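I got to the Zilodix workshop on a Monday, early enough that the coffee was still dripping, and Damián Lucero already had three grippers laid out on a towel like he was about to operate. He'd been at it since six. "I wanted to get the boring one finished before you showed up," he told me, and then spent the next half hour telling me about the boring one anyway (which I loved, by the way).

The boring one is the Pridine, a plain parallel gripper with two fingers that slide in and out. The fancy one is the Hoani, with soft pads and a force sensor in each finger. The third was in pieces and we never talked about it. Damián and his colleague Noeline Tautahi have been running the first two through the same pick-and-place job for most of the spring, and I'd asked if I could come and hear which one they'd put their own money on.

"Ask me on a different day and you'll get a different answer," Noeline said. She does the scoring. Damián does the mounting and, according to her, most of the swearing.

So how do you compare two grippers? Slowly! Each one gets 2,000 attempts on the same arm with the same controller, and they swap the gripper every 300 attempts so neither one gets all the good days. They use small parts, mostly toy-style building bricks, because those are cheap and have nice flat sides and a bumpy top that punishes a sloppy approach. An attempt counts if the brick is lifted, carried and put down where it was supposed to go. If it's dropped and lands in the right spot by luck, Noeline marks it as a miss. Damián thinks that's harsh.

The Pridine finished with 1,589 good ones. I said that sounded decent and they both made the same face.

"It's fine out in the open," Damián said. "Put a brick in a tray and now you've got walls. The fingers have to open wide enough to get around the thing, and then they've got to come down without hitting the rim. Middle of the tray, easy. In a corner, forget it."

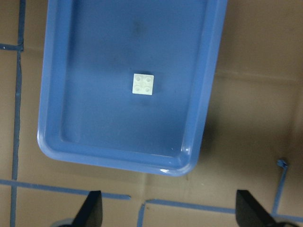

Marama Brunton wandered over about then and said the walls were getting too much of the blame. In her opinion half those misses came from the wrist camera, which sits so close to the fingers that by the last bit of the approach it has lost most of the context, and a small error in angle is suddenly a big one. She'd like to see the whole comparison run again with a second camera up high. Noeline told her she was welcome to come and score it.

I asked whether the camera would treat both grippers the same, and that started a proper argument, the friendly kind. The Hoani's pads are thicker, so they block more of the view. But they also give a little, so a brick that's turned a few degrees gets nudged straight as the fingers close. "It forgives you," Noeline said. "The Pridine just does what you told it, even when what you told it was dumb."

And yet Damián still likes the Pridine best. His reasons are very Damián. He can change a finger in the time it takes to reheat his lunch, there's one cable, and when something goes wrong he knows what it is. The Hoani's sensors drift as the room warms up, so he zeroes them first thing and again in the afternoon, and if he forgets, it squeezes too hard and the brick pops out sideways. He found one in his boot.

Noeline would buy the Hoani, but only with a different controller. The one they have reads the force signal too slowly for her taste, and she showed me a plot where the fingers kept closing well after they should have stopped. "We're paying for a sense of touch and then listening to it late," she said.

Their last Hoani block was still to run when I left, so I don't have a final number for you. Damián was already hunting for the hex key to make the swap, and Noeline had it in her pocket.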